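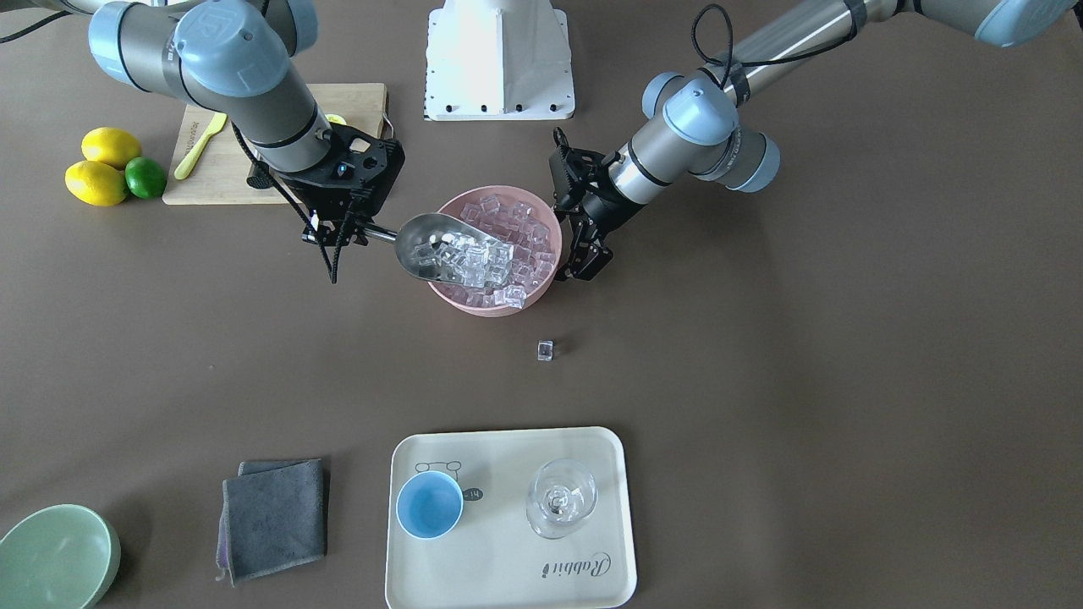
How I Set Up a Little Citrus Drink Station (and Keep the Ice Under Control)

I make a lot of iced lemon drinks once the weather turns, usually starting in March when I get impatient, and for years I did it the messy way. Ice straight from the bag, lemon juice running toward the toaster, me hunting for the muddler with sticky hands. Then my neighbor Judite Amaral had me over and she had everything laid out on one table before anyone got thirsty. I went home and copied her!

So this is my version. It takes maybe ten minutes and you probably own most of it already.

What you need

- A bowl for ice, with a thick rim if you have one (mine's pink)
- A metal ice scoop
- A cutting board, ideally with a handle
- A muddler
- Lemons and at least one lime
- A plastic knife for the soft stuff and a proper sharp one for the lemons
- A small tray and your cups
- Sugar or syrup, cold water, mint if you're feeling fancy

Step 1: Clear a big table

Bigger than you think. I used to squeeze all this onto the counter next to the stove and I was forever moving one thing to reach another. Wipe the table down and dry it.

Step 2: Ice goes in the middle

Put the bowl where you can get to it from either side. Fill it with the scoop, and hang on to the rim with your other hand while you tip, especially when it's getting full. Go slowly for the last couple of scoops. I like it filled almost to the top, and yes, that means a cube will get away from you now and then. Pick it up and toss it in the sink before it makes a puddle.

Please don't scoop with a glass. Adelino Cordeiro chipped one doing that at my place and we had to throw out the whole bowl of ice and start over.

Clear cubes look prettier, by the way. I boil the water first and freeze it in a Plillar tray, and they come out pretty clear (not bar clear, but I'm not a bar).

Step 3: Board on one side, fruit next to it

I keep the whole lemons and the lime right up against the board, on the table itself. Leave the board for cutting and tools. Roll each lemon under your palm a few times before you cut it, it really does give more juice. Then halve one across the middle and leave it cut side up until you want it.

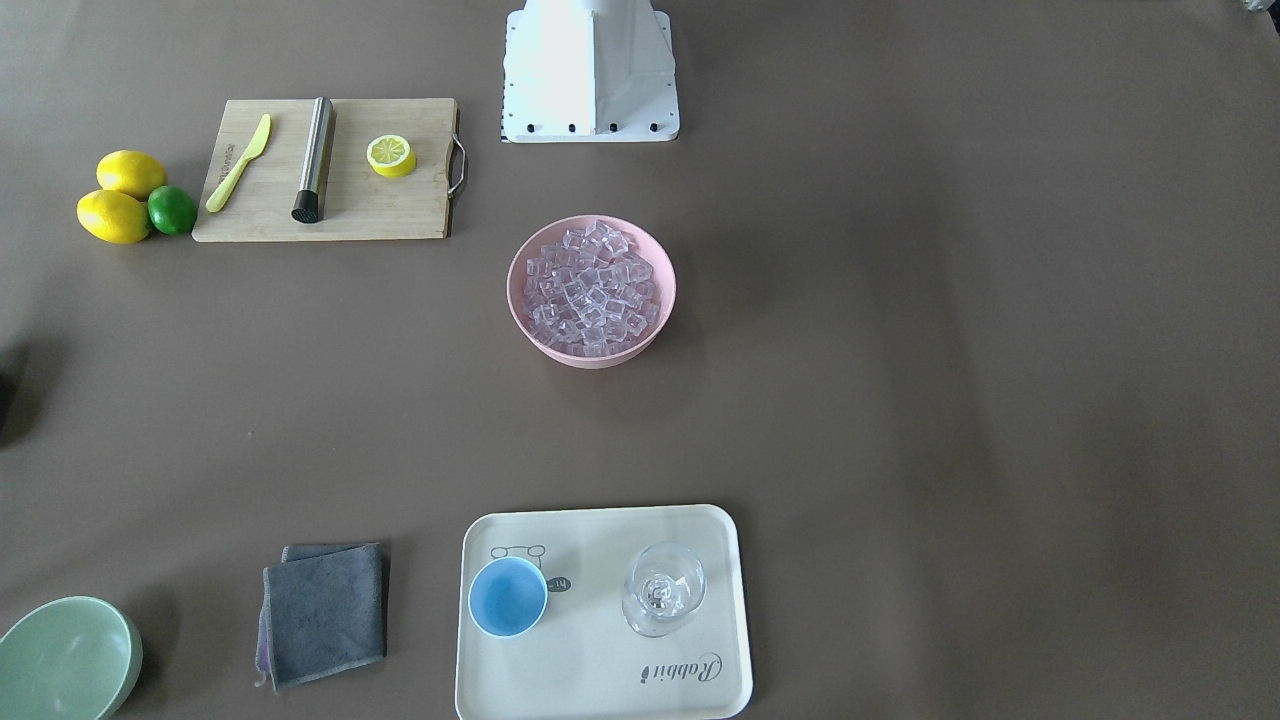

The board with the muddler and half a lemon on it, ice bowl close by.

Step 4: Muddle

Cut half a lemon into four wedges, drop them into a sturdy glass or a mixing cup with two spoonfuls of sugar, and press. Press and twist, press and twist, maybe eight times. If you pound it you'll get a lot of bitterness out of the white part. My muddler has a black ribbed head and it grabs the peel nicely, but the end of a wooden spoon did the job for me for ages.

For a batch, I dissolve 200 grams of sugar in the same weight of hot water, let it cool, and use that in place of the spoonfuls. It keeps in the fridge for a couple of weeks.

Step 5: Ice, water, lime

Fill the cup with ice, pour the lemony stuff over, top with cold water, and squeeze in a bit of lime at the end. Stir from the bottom. Taste it! Lemons vary like crazy and you may want more sugar.

Step 6: Serve from a tray

Cups go on a small tray with a raised edge, which catches the drips. Carry the tray, put it down, go sit with your people.

A few extra things

Refill the ice when the bowl is half empty, and pour off the melt first or your new cubes will clump together.

Mohsin Tanoli asked me if this works with only limes. It does, just use more sugar.

If you're doing it outside, keep the bowl in the shade with a dish towel over it.

I'll put up my ginger syrup next, once I get the amounts right. The last batch was way too hot, even for me.

We use cookies to remember your preferences and see which recipes get read. By continuing to browse you accept our cookie policy. Accept | Manage settings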